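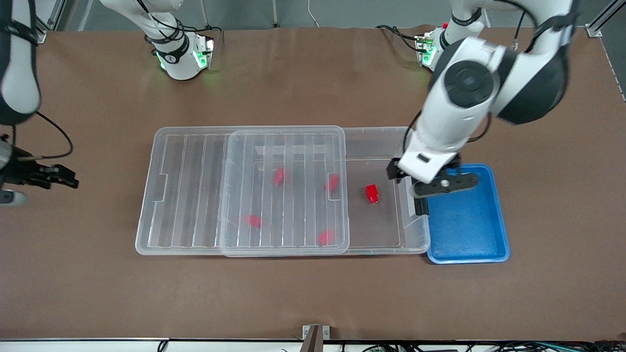

Storage notes: clear bins, loose lids and small parts

The change from cardboard cartons to clear plastic bins in the small parts room is nearly finished. Questions keep arriving about lids, labels and which tray goes with which bin, so this item sets out the current practice in one place. It replaces the note in the June newsletter, which was written before the Lehner shelving went in and gives the wrong shelf spacing.

Why clear

The old cartons were labeled on one face only. Once a carton was turned around on the shelf, the contents were unknown until somebody lifted it down and opened it. A clear bin can be checked from the side, and bright contents can be picked out through a ribbed lid as well. Red blocks read very well under a transparent lid. Clear parts and white parts do not, and those should be bagged with a colored card before they go in.

Slightly frosted plastic is acceptable. Fully clear bins look better on delivery but show scratches sooner, and after a season on the shelf there is little difference between the two.

Lids

A lid belongs to one size of bin. Most of the trouble reported so far comes from lids that have been set down across the middle of a long bin, leaving both ends open. A lid in that position carries no load. It will also slide when the bin is lifted by one end, and small pieces near the open end can be thrown out over the rim.

If the lid does not reach both short ends, it is the wrong lid or it has been turned. Check the following before forcing anything:

Set the bin down lengthwise in front of you, on a table, with nothing under it.
Remove the lid completely and look at the lips on its edges.
Match the long side of the lid to the long side of the bin.
Lower it flat. Press the corners first, then the middle of each long side.
Lift the bin a little by the two short ends. If the lid shifts, take it off and start over.

Lids without a matching bin go in the rack beside the door, standing on edge. Please do not store them flat under full bins. Benjamín Medina measured the stack by the window and found lids bowed by 3 millimeters at the center, enough to stop the corners from seating. Bowed lids should be set aside for use as drawer liners.

Ribs on the lid stiffen it along one direction only. A ribbed lid will still flex across the ribs, and the stacking limit applies to ribbed and plain lids alike.

Stacking

The limit is four bins high on the floor and two high on a shelf. Heavy items go in the lowest bin regardless of category. The weight limit for a long bin is 10 kilograms, including the bin. Anyone who needs to store heavier stock should use the Grindis crates on the back wall, which have solid sides and take a pallet jack.

Do not stack on a bin whose lid is resting loose on the rim. Close it first or leave it on its own.

Trays

Shallow trays are for sorting and short-term holding. They have no lids, and the rims are too low to keep small blocks in place if the tray is carried at an angle. The usual method is to set the tray against one short end of the bin, with the two touching, so that pieces dropped in passing land in one or the other and stay off the table. Keep the tray on the side of your working hand. Transfer a few pieces at a time and avoid tipping the bin.

A tray should be empty at the start of a sort. Leftover pieces from an earlier job are the main source of mixed stock, and mixed stock takes far longer to separate than it took to mix. Blue is a good general color for trays because red, yellow and white pieces all stand out against it. Blue and dark gray pieces should be sorted on a light surface.

The speckled finish found on some trays hides scratches. It also hides pins, washers and clear beads, so use a plain tray for those.

Labels

Labels go on the short end of the bin, below the handle notch and clear of it. A label stuck over the notch lifts at the corners within weeks. Use the Ritollow removable labels from the supply drawer. The paper ones leave adhesive behind, and solvent clouds the plastic. Write the part name first, then the color, then the shelf code. Quantities are left off the label and kept in the stock list, where they can be corrected without peeling anything.

Cleaning

Wash bins in warm water with a small amount of dish soap. Dust collects in textured rims and in the grooves of ribbed lids, and a soft brush removes it faster than a cloth. Dry bins and lids separately before closing them. The dishwasher in the kitchen is not suitable, as two lids came out of it warped.

Orders

Uriel Garrido has placed an order for 200 label blanks and a second set of long bins from Skoster. The new bins have the same footprint as the present ones but a slightly wider rim, and the lids are not interchangeable. They will be kept on the upper two shelves of the left-hand bay, with their own lids, and marked with a green dot on one end.

Requests for trays should go on the sheet by the supply drawer. State the size and the parts to be sorted. Requests without a size will be filled with the shallow rectangular type.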